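Wiststead Open Studios Forum
Board: Sculpture and Mixed Media
Topic: Wording of materials lines in the June catalogue

Posted by HaticeSarac (Catalogue Editor)

Members are asked to read the following before sending in their entries for the June catalogue. The selection panel has agreed that each sculpture will be listed with its title, year, materials and dimensions, in that order. The materials line should name the main material first, followed by paint or other surface treatment, and then the base or plinth if it was made as part of the work.

Entries received so far differ a great deal. One member has written "mixed media" for every piece, while another has supplied a paragraph of 20 lines for a single relief. Neither is suitable for a printed list. The limit will be two lines of print for each work.
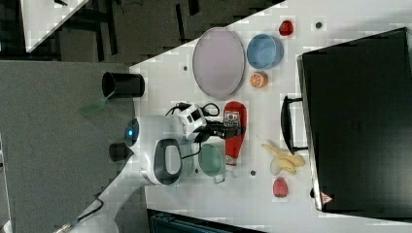 Where a work belongs to a series, the series title should be given once and each piece should then be identified by colour or number in brackets. Please do not number pieces that were sold before the series was complete, unless the number is written on the work itself.

Questions may be raised in this thread. I shall reply each evening after 6 p.m.

Hatice Saraç

Posted by B_Tatli

Thank you for setting this out. I must, however, register an objection to the order of materials. In my own pieces the painted table is not a support. It is made first, and the plaster figures are sized to suit it. To place it last suggests to a visitor that it could be exchanged for any other table, and a buyer last year did ask whether she might have the figures without it.

I would prefer that each artist be free to decide the order.

Bülent Tatlı

Posted by Chunyin_Man

I cannot agree with the previous post. A catalogue is of use only when the entries can be compared with one another. If the order is left to each artist, the reader has no means of telling whether the first word is the largest part, the dearest part or simply the part the artist likes best.

Bülent's difficulty could be met by the word "with". "Plaster and metal armature, with painted wood table" makes it plain that the table is included in the work.

Chun-yin Man

Posted by B_Tatli

"With" is the word one uses for a side dish. I am grateful for the suggestion but my objection stands.

Posted by ayten.c

May I ask about trade names? I use Zernar for most of my casting, and I have always put the name on the label. The Nevonance catalogue printed it as "resin", which was correct as far as it went, but two collectors wrote to me afterwards to ask which resin it was.

I should also like to know whether an armature must be listed when no part of it can be seen.

Ayten Çetinkaya

Posted by HaticeSarac (Catalogue Editor)

I reply to the points in turn.

1. Order of materials. The panel's decision applies to all entries. An artist who regards the table or base as a principal part may say so in the statement, which is printed on the facing page.

2. Trade names. The printed list will use the ordinary name of the material. The trade name may be given on the wall label and in the statement.
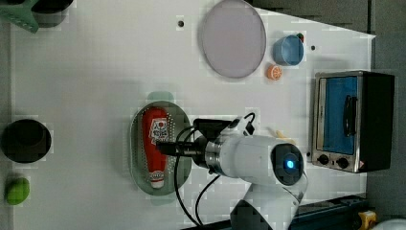 3. Hidden armatures. These should be listed. Anyone who has to repair or move the work in later years will need to know that there is metal inside it.

4. Found objects. These are to be entered as "found objects", followed by the material where it is known.

Hatice Saraç

Posted by HDemirtas

I support point 3 without reservation. I was asked to mend a figure by Szekeres whose label gave plaster alone, and I had drilled into the ankle before I met the rod. The repair took five weeks longer than I had quoted, and the owner was not pleased.

On point 4, I am less content. "Found objects, plastic" tells the reader very little. A doll's shoe and a drainpipe would share the same entry. If space permits, the object itself should be named - "found plastic toys", for instance, is no longer than what is proposed.

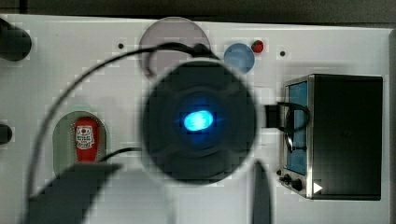
I would also ask that dimensions be taken with the base included. At present some members measure from the floor and others from the top of the plinth, and the hanging team was badly misled by this when the upper gallery was laid out.

Hacer Demirtaş

Posted by Chunyin_Man

Seconded as to dimensions. Height, width and depth, in that order, and in centimetres.

Posted by HaticeSarac (Catalogue Editor)

Hacer's wording for found objects is accepted, and point 4 is amended accordingly. Dimensions are to include the base where the base is part of the work. Entry 2151 has arrived without a name or any dimensions, and I should be glad if its maker would write to me.

Posted by B_Tatli

Entry 2151 is mine. The dimensions will follow, with the table included.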